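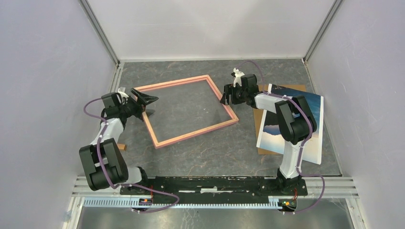
Home | Products | Manuals | Spare Parts | Downloads | Contact

Print this page | E-mail this page

Barnonix Skunstead Two-Arm Workcell
User Manual, Section 3: Setting Up and Running a Picture Frame Task

This section covers placing parts in the cell, teaching the pick points, and running a picture frame job with both arms. It assumes that the cell has been bolted together and leveled as described in Section 2, and that both arms have passed the power-on check. If either arm reports a fault at power-on, go to Section 7 before you continue.

The frame task is supplied with every Skunstead cell as a starter job. It uses light, flat parts that are easy to replace, and it makes use of both arms. The left arm handles the frame. The right arm handles the print and its backing. Other jobs can be built from the same steps once you are used to the software.

3.1 What you need

- One open frame made of thin wooden strips, painted or plain
- One photographic print with a border
- One flat sheet of cardboard, larger than the print
- One small wooden block, for the height check in 3.4
- The 3 mm hex key from the tool pouch
- A computer with Kurup Control installed

Use a frame with no glass. Glass and acrylic sheets are slippery in the standard fingers and can crack when the gripper closes. If your job needs glass, order the suction tool set and read the sheet that comes with it.

CAUTION: Keep hands, sleeves and hair out of the cell whenever the arms are powered. The wall panels close the left, back and right sides only. The front is open so that you can load parts, and there is no light curtain on the standard model.

3.2 Checking the cables

Each arm has a purple cable that runs from the gripper back along the arm to the base. The cable must have enough slack for the arm to reach its full travel. It must also stay clear of the tabletop.

1. Switch off both arms at the power box and wait until the joints go slack. Support each forearm with one hand as it drops.
2. Move the left arm by hand through its full reach, to the back wall and to both sides. Watch the cable at the elbow housing. It should slide freely and should not go tight.
3. Let the extra cable form a loose loop at the base, over the front rail. Do not tie the loop down.
4. Repeat for the right arm. The cable should pass down the column and continue past the base without being pinched between the base and the rail.
5. Check that neither cable loop hangs in front of the circuit board next to its arm base. You need to be able to see the indicator lights from where you stand.

NOTE: White scuffs on the black mounting rail are normal. They come from sliding the bases during set-up and do not affect how the bases clamp. Wipe off dust and grit before you move a base.

3.3 Loading the parts

Load the cell with the arms parked. From the Kurup Control main screen, choose Park, then Both, and wait for the message "Arms parked." Press the pause button on the power box before you reach in.

1. Wipe the tabletop with a dry cloth. Do not use spray cleaner inside the cell. It leaves a film on the camera lenses.
2. Lay the cardboard sheet flat on the right side of the table, within reach of the right arm.
3. Lay the print face up on the cardboard. Leave some cardboard showing on at least two sides. The fingers need that edge to get hold of the sheet without touching the print.
4. Lay the frame on the left half of the table, toward the center. It does not have to be square to the walls. The software reads the angle of the frame before each pick, and a frame that lies at a slant works as well as a straight one.
5. Leave a clear stretch of table inside and around the frame. Loose items near the frame can be read as part of it.
6. Put the small wooden block close to the left arm, off to the side of the frame, where neither gripper will pass over it during the job.
7. Release the pause button.

NOTE: Very dark frames are harder for the cameras to find on the gray tabletop than light ones. If you are setting up for the first time, pick a light color such as pale pink, cream or white. The finding range can be adjusted later under Vision, then Contrast.

3.4 Height check

The height check tells each arm where the tabletop is. Run it after every move of a base, after changing fingers, and whenever the cell has been carried to a new spot.

1. In Kurup Control, open Set-up, then Height.
2. Choose the left arm. Use the arrow keys to bring the gripper over the wooden block with the fingers open.
3. Press Lower. The arm moves down in small steps and stops when the fingers touch the block.
4. Type in the height of the block, as measured with a ruler, and press Save.
5. Press Pause on the power box, move the block over to the right side, clear of the cardboard, and repeat steps 2 to 4 for the right arm.
6. Return the block to its place on the left.

If the arm pushes the block sideways, the fingers are not level. Loosen the two screws at the gripper wrist with the hex key, square the fingers against the block, and tighten the screws again.

3.5 Teaching the pick points

A pick point is the place where a gripper closes on a part. The frame task uses 3 of them: one on the frame, one on the cardboard and one on the print.

1. Open Teach and choose Frame.
2. Bring the left gripper in beside the corner of the frame nearest the left arm. Open the fingers wide and point them at the corner. Stay above the table at this stage.
3. Lower the gripper until one finger is inside the frame and one is outside it. The strip should sit midway between the two fingers.
4. Press Set Point.
5. Raise the left gripper straight up until it clears the frame, then choose Cardboard.
6. Bring the right gripper over an exposed edge of the cardboard, with the fingers pointing down. Press Set Point.
7. Choose Print. Bring the right gripper over the border of the print and press Set Point. Keep the fingers off the image area, as the rubber pads can leave marks on glossy paper.
8. Press Test. Each arm visits its own points in turn without closing its gripper. Watch the fingers at each stop and correct any point that is off.

CAUTION: During Test, both arms may be over the middle of the table at the same time. The software keeps a gap between them, but it does not know about anything you have added to the grippers, such as extra brackets or longer fingers. Enter added parts under Set-up, then Attachments, before you press Test.

3.6 Grip force

Thin wooden strips bend and split easily. Start with the grip setting at 2 and raise it one step at a time if the frame slips. Do not go above the level marked in yellow on the screen for any part in this task. Cardboard may need one step more than the frame. The print should stay at the lowest setting that will hold it.

3.7 Running the job

1. Check that both arms are parked and that the cell is clear of tools.
2. Open Jobs, choose Frame Task, and set Speed to Slow.
3. Press Start. Both arms leave park and move out over the table, one on each side of the frame. They stop there while the cameras on the grippers look for the parts.
4. Look at the outlines on the screen. There should be one around the frame and one around the print. If an outline is missing, press Stop and see 3.8.
5. Press Confirm to begin the first pick.
6. Keep one hand near the pause button for the whole of the first run.

Use Slow for the first 19 runs with any new part. The software counts the runs and unlocks Medium after that. The count starts over when you change the frame size or teach a new point.

3.8 If something goes wrong

The frame is not found.
Check that the frame lies flat and that its shadow is not very strong. Even light from above works best. Turn off desk lamps that shine in from the front.

The print is found but the cardboard is not.
Not enough cardboard is showing. Move the print so that more of the sheet sticks out, or use a bigger sheet.

The right gripper picks up the cardboard and the print together.
Teach the Print point again and raise it slightly. Run the height check for the right arm first.

An arm stops partway and the screen shows "Cable load."
The cable has caught. Press Pause, free the cable, and repeat the check in 3.2.

The screen shows "No answer" for one arm.
Look at the board beside that arm's base. If no lights are on, the board has no power. Reseat the plug and restart the cell. If the lights are on, replace the data lead.

3.9 Ordering replacement parts

Fingers, pads, cables and wall panels are sold one at a time through Prurninen, the parts and service shop for Barnonix cells. Give the number printed on the label under the front rail when you order. Finger pads come in packs of 2. Replace both pads on a gripper together, then run the height check in 3.4 before the next job.

Continue to Section 4: Building Your Own Job

Print this page | E-mail this page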